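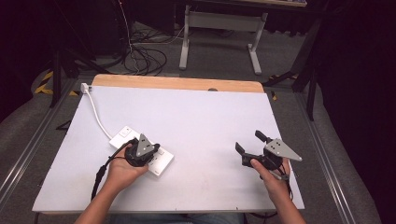

Krishnamoorthy Arumugam asked whether a hand-held gripper needs the same risk assessment as one bolted to an arm, given that the only thing moving it is a person. The short answer is yes for the task and no for most of the machinery clauses. The longer answer takes up much of this page, after the product details.

Tusthorpe Hand-Held Gripper Pair
Product group: manual demonstration equipment
Supplied as: left and right units, two marker plates, two cables, user manual, assessment template

Overview

The Tusthorpe pair lets a seated operator carry out a bench task by hand while the position of each gripper is tracked from its marker plate. Each plate carries three markers. The pair is intended for tabletop work on a fixed board, including the handling of plugs, leads and power strips. It has no drive to the wrist or arm and exerts no force on the operator beyond its own weight and the pull of the cable.

The units are sold as a matched pair. Plates are calibrated to the body they leave the works with and should not be swapped between left and right. If a plate has been removed for any reason, repeat the plate check in section 4 of the manual before further use.

Specification

Operation: manual, two-handed
Marker plates: rigid, three markers per plate
Connection: one cable per unit, strain relief at the body
Longest continuous session: 45 minutes
Inspection interval: 2000 open and close cycles, or monthly, whichever comes first
Cable length: 2000 mm
Plate fixing check: before each session
Spare jaw sets: sold in packs of 5

Use with electrical articles

Tasks that involve power strips, extension leads or plugs are common and are the ones we are asked about most. The following applies to all of them.

The article being handled must be isolated from the mains for the whole session. A switch on the strip does not count as isolation. The supply lead must end at a dummy inlet or a connector that is not wired to anything, and this should be checked with a tester at the start of each shift. The result goes in the session log.

Any article that has been gripped, dropped or pulled by its lead as part of a task is to be marked as a test piece and kept out of normal use afterwards. It must not go back to the office or the workshop, even if it looks sound. Jaw pressure on a moulded housing can open a seam without leaving a mark on the face.

Jaws are not insulated. The black finish on the body and fingers is not rated for electrical protection and must not be relied on.

Bench layout

Fix the board so that it cannot slide when pushed with both hands. Exposed edges and rail ends within reach of the forearms should be padded or capped. Route each gripper cable so that the operator can reach every part of the board without drawing it tight, and keep it clear of the article being handled.

Stands that carry tracking equipment should be set outside the operator's reach, with the feet marked on the floor with hazard tape. Loose cable on the floor behind the board is acceptable only where there is no walkway. Where there is one, use a cable cover.

Operator practice

Sleeves should be short or rolled above the wrist. Rings and watches come off. The operator sits square to the board with both forearms free to move, and the seat is set so that the elbows are level with the working surface or slightly above it.

Some 5 minutes of free handling before the first recorded task is good practice for new operators. Most early faults come from gripping too hard, and this wears the jaw pads as well as the hand. Stop at once if there is tingling or numbness in the thumb, and record it.

Transfer to a powered arm

An assessment made for hand-held use does not carry over to a robot that repeats the same task. Once the motion is run on a powered arm, the arm, its end effector, the fixture and the article form a new application and have to be assessed as such. Stopping functions, speed limits and guarding are then in scope. The template supplied with the pair has a separate sheet for this, revised in April after comments from Mélanie Gosselin.

Ordering

Pairs, plates and jaw packs are held in stock. Replacement cables are made to order. Please quote the serial number from the body of each unit, as the plates are matched to it. Technical questions go to I-hsuan Hsueh at the Tusthorpe service desk, open until 4 pm, closed on Thursday.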